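Wednesday, August 26, 2026

Home, shoes off, leftover noodles, and I have to get this down before I fall asleep, because what a day! The arms picked for the whole morning shift. The WHOLE shift, six to two, with me on the desk and Princess Maglaya on the floor side, and I came home with feet that don't hurt. Nine years at Fedotton and I don't think I have ever written that in this diary.

The morning first. I got in at twenty to six and Princess was already there, reading the overnight log with her coat on. She'd set the order list to the mixed small items: markers, slim bottles, glue pens, the little stuff that used to mean standing at the long table picking one, turning it label out, putting it in the tray, picking the next one. I did that job for four of my nine years. I know what the back of my right hand feels like by Thursday. So when she said "it's all yours, you start it," I got a bit silly about it and asked her to count me down, and she did, from three, with a very serious face.

It went slow at first. Skelik (that's the software, but we all call the arms Skelik too, both of them, as if they were one fellow) takes its time with anything it hasn't held much, and you can stand there willing it on like a parent at a swim meet. Then it got into a rhythm and I stopped holding my breath. By the first break we had 98 items through, and by the end of the shift it was 320. On a good day by hand two of us would do more than that, I should be fair and write that down. But two of us by hand couldn't also have cleared the returns cage, and I cleared the returns cage! I found a box in there from last October.

What I love is how differently it treats things. I had always thought of picking as one job. You reach, you grab. Watching the camera view on the desk screen I can see it's a hundred little jobs. A bottle that gets wider toward the bottom isn't the same as a marker that's straight all the way down, and my hands have known that for years without telling me. Now I have to be able to say it out loud, or type it in the notes box, and I'm getting good at it. I saved two from the wrist view to keep with today's page, the bottle with the white cap and the black marker with NVN on its cap.
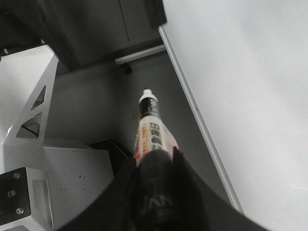
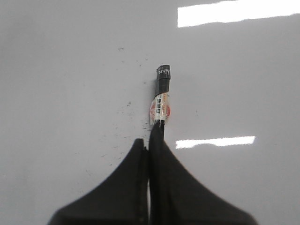

## The desk, and what I do all day now

Mom asked on the phone what's left for me to do if the machine does the picking, and I talked for so long that she put me on speaker and started washing up. So, for the record.

I watch the holds. Every time the fingers close on something new, the screen asks me if I'm happy with it, and I say yes, or I say no and mark why. "Too low" is my most used one. "Label hidden" comes second, and that one's a pain with printed wraps, as the checker wants to see the print and the fingers want to be exactly where the print is. I also write the item notes, and I'm proud of those. The marker note used to say "marker, black." Now it says where to hold it, which end has the cap, and that the wrap on the barrel is shiny and can throw the light back.

The light is my big campaign! The white surfaces bounce the ceiling lamps right up into the wrist camera, and I have been saying it since the first week. Mr. Dimaculangan finally came and stood at the desk for ten minutes this morning and watched the bright patches on the screen with me, and he said yes, okay, he sees it, and he'll ask for covers on the lamps over that end. I wanted to hug him. I offered him a mint.

And I fix things, small things. I wiped down, I restacked, I moved a tray that was an inch off its mark. Around eleven everything stopped because a bottle had rolled against the side of the tray and the arm wouldn't go in after it. I walked over (gate open, arm parked, light amber, all the steps, Princess watching me do them) and stood it up with one finger. Two seconds. I felt like a surgeon.

## The harder part

Not everyone had my sort of day. Two of the evening people have been asked if they'd move over to Pivier, the other building, where the big cartons are. It's the same pay and it's closer to home for one of them, but it's being asked and you can't pretend it isn't. At lunch the table was quiet when I sat down and I had to stop myself from going on about my 320. I'm so excited about this thing and I'm also sitting with people who are waiting to find out what it means for their hours, and both of those were in the room with my sandwich.

I said to Princess afterward that the evening crew should get turns at the desk before anything is settled. They've got better hands than me, most of them, so they'd write better notes. She agreed so fast that I think she'd been chewing on it herself. She's going to put it to Mr. Dimaculangan as a rota, two people a week learning the desk, starting with whoever wants it. If he says no I'll ask him myself, and I'll bring more mints.

I do miss the talk a bit. At the long table you stand across from someone for hours and you hear about the wedding and the cousin and the car. At the desk I have a headset and a screen, and the person nearest me is behind the gate. Today I caught myself chatting to the arm. "Come on, up a bit, lovely, that's it." Princess heard me over the headset and let me go on for a good while before she said anything.

## For tomorrow

- Order number 839 is still open, three items short. Check the returns cage first, I think I saw them in there.
- Redo the note for the slim bottles. Put in the bit about the cap.
- Ask about the lamp covers again, nicely.
- Bring a cushion for the desk chair. All that standing for years and now it's my back that wants something!
- Save Princess a seat at lunch, and sit with the evening people if they come in early for the meeting.

It's half past nine and I could go on, I haven't even written about the sound it makes when it lets go of something, a tiny click and then a sort of sigh. I'll do that tomorrow. Alarm's set for ten to five.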